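Ehlers Bin Picking Kit, by Prirkska
Item no. 1266

Add-on kit for mixed-object picking. Goes on the robot arm you already have. Gripper, wrist cabling, cable ties, software license, mounting plate. Arm and bin not included.

Made for the odd stuff. Soft toys, hard toys, things with wheels, whatever lands in the bin. No CAD models needed, no fixed layout. Put the bin down, clamp it, teach the four corners and start picking. Most customers are up and running in 2 days.
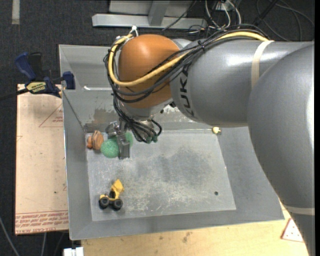
Fingers are flat and swap out with one hex key. Spare pair in the box. Cables run along the outside of the arm so you can get at them quick, leave slack at the wrist or you will be replacing connectors. Deep bins OK. Shiny bins OK but turn the gain down, see manual.

What we dont recomend: liquids, glass, anything under an inch.

Price $1,234 plus shipping. In stock at Dumville, Estulell warehouse is back order only right now. Warranty 2 years on the gripper, fingers are a wear part and not covered.

New in the July software: faster regrasp after a dropped part, log export to CSV. Free update for existing users.

Questions on fit or mounting, ask for Sidra Magsi. Orders and returns, Rosemarie Voß.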